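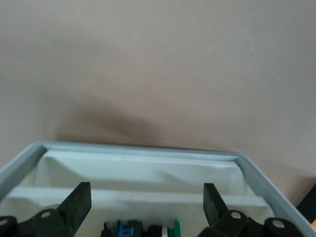 Wurketti releases Drullow matte interior wall coating to trade and retail customers

MELBOURNE, Aug 23, 2021 - Wurketti, a manufacturer of water-based architectural coatings, has released Drullow, a low-sheen-free matte finish for interior walls in residential and light commercial buildings. The product replaces the company's existing flat wall paint and will be supplied to painting contractors, builders and paint retailers across Australia through the distributor Zuden.

Drullow is a single-component acrylic dispersion coating. It has been formulated for walls that are cleaned regularly and lit from the side, two conditions under which conventional flat finishes tend to show burnishing, lap marks and variations in sheen. Typical applications are hallways, bedrooms, classrooms, consulting rooms and open-plan offices. The coating is not intended for shower recesses, exterior surfaces, floors or joinery.

Background to the reformulation

Flat wall paints obtain their low gloss from a high proportion of pigment and extender relative to binder. The arrangement scatters light well and hides defects in plasterboard setting, but it leaves a comparatively open film. Soil enters the surface, and the pressure required to remove it polishes the extender particles. The polished area then reads as a lighter or shinier patch when viewed at a low angle.

Increasing the binder content closes the film and improves washability, at the cost of raising the sheen. Manufacturers have generally dealt with this by offering a low-sheen grade for high-traffic walls and reserving true flat for ceilings.

The Drullow formulation uses a harder acrylic binder and replaces part of the mineral extender with a polymeric matting agent. The matting agent deforms slightly under load and recovers, so that a wiped area retains a surface texture close to that of the surrounding film. Binder content is higher than in the outgoing product. Opacity has been maintained by a change in the dispersion of the titanium dioxide, and the total quantity of titanium dioxide per litre is unchanged.

Panel testing

The coating was assessed by Priedītis, an independent coatings laboratory, in a program that closed in December last year. The laboratory prepared 545 panels, consisting of paper-faced plasterboard, fibre cement and previously painted plasterboard salvaged from a demolition site. Panels were coated by brush, roller or airless spray and held under controlled temperature and humidity until fully cured.

Each cured panel was measured for sheen at a low angle, marked with a standard set of household soils, cleaned with a neutral detergent solution and measured again. Graphite, water-based marker, tea and hand soil were removed from the light and mid-tone panels with no change in sheen visible under raking light. Solvent-based marker was not fully removed from any panel and is excluded from the washability statement on the product label.

Results for the deepest tints were less uniform. Panels in the charcoal and navy colours showed faint marking when rubbed with a dry cloth, although the marking was reduced when the cloth was damp. Wurketti has amended the technical data sheet to recommend damp cleaning only for colours mixed in the deep base, and specifiers are advised to obtain a sample panel before nominating those colours for corridors.

Touch-up performance was examined separately. Touch-ups made from the original batch with the original type of applicator were not distinguishable at normal viewing distance. Touch-ups made by brush over a sprayed surface were distinguishable on larger repairs, and the data sheet continues to recommend recoating from corner to corner in such cases.

Colour range

Drullow will be available in 57 standard colours, mixed from white, mid and deep bases. The range is weighted toward warm neutrals, including a group of clay, sand and muted pink tones that did not appear on the previous colour card. Cool greys have been reduced in number following a review of orders, and the remaining greys have been adjusted so that adjacent strengths share the same undertone.

Colours outside the standard range can be tinted at stores equipped with a compatible dispenser. Colour matches to other manufacturers' cards are made on instrument readings and should be approved from a dried sample. A matte surface reads slightly lighter than the same formula in a low-sheen finish, particularly in rooms with a single window, and comparison against a semi-gloss swatch is not reliable.

Printed colour cards will be sent to existing trade account holders with their next order. Brush-outs on card may be requested from Zuden.

Surface preparation and application

New plasterboard should be dry, sanded and free of dust before sealing. Unsealed setting compound is more absorbent than the paper face of the board, and the difference will show through a matte finish as banding at the joints. One coat of a water-based sealer is required over the whole surface. Spot sealing of joints only is not sufficient.

Previously painted walls should be washed and rinsed. Glossy surfaces should be sanded to a uniform dull appearance. Areas of mould must be treated and the source of moisture corrected before painting. Nicotine, water stains and tannin require a stain-blocking primer.

Two coats of Drullow are recommended over the sealer. The coating may be applied by synthetic brush, microfibre roller or airless spray. It is supplied ready for use and should not be thinned for brush or roller work. The recoat time has been set at eight hours, longer than for the outgoing product. Contractors should allow for the difference when programming work, as early recoating can trap water in the first coat and reduce the hardness of the finished film.

A wet edge should be maintained throughout. The manufacturer recommends working in full-height sections and laying off in one direction, with cutting-in completed one wall at a time. Application should not proceed on surfaces in direct sun, or where the surface is likely to fall below 10 degrees Celsius during drying.

The film is dry to touch well before it is fully cured. Walls should not be washed for 30 days after the final coat. Where a building is to be handed over within that period, Wurketti asks that the restriction be included in the maintenance instructions given to the occupant.

Odour and emissions

The base paint is manufactured without added coalescing solvent. Tinting adds a small quantity of volatile material, depending on the colour and the tinting system in use. Stores have been supplied with a low-emission colourant set for the new bases - older colourants are compatible but are not covered by the emissions statement on the label.

Normal ventilation is required during application and drying. Safety data sheets for the three bases have been lodged with distributors and should be read before use.

Packaging and waste

Drullow is supplied in 4-litre and 10-litre plastic pails and, for the white base only, in 15-litre pails. The pails are made from polypropylene with a proportion of recycled content, and the metal handle has been replaced with a clip-on plastic one so that the empty container can be processed as one material. Labels are printed in a single language and carry the batch number on both the pail and the lid.

Leftover paint should be kept in the original container with the lid sealed and stored away from frost and direct heat. Equipment is cleaned with water. Wash water must not be discharged to stormwater drains, and quantities of unwanted liquid paint should be taken to an approved collection point.

Transition from the existing product

Manufacture of the existing flat wall paint has ceased. Remaining stock will be sold until exhausted and will continue to be covered by its original warranty. Technical support for the old product, including colour formulas for touch-up work, will be maintained.

The two coatings may be applied over one another once cured, but they should not be mixed in the pail or used side by side on the same wall. Contractors part-way through a project are advised to reserve sufficient stock of the existing product to finish each room. Tinting formulas are not interchangeable between the two products, and stores have been asked to remove the old entries from their dispensing software when stock has cleared.

Availability

White and mid bases are in stock at Zuden warehouses. The deep base will follow once the revised labels have been printed. Technical data sheets, safety data sheets and a specification clause in editable format can be obtained from Wurketti technical services or through any Zuden trade counter.

About Wurketti

Wurketti manufactures water-based sealers, primers and finish coats for interior use. Its products are sold to painting contractors, builders and paint retailers.

Media and specification enquiries should be directed to Wurketti technical services.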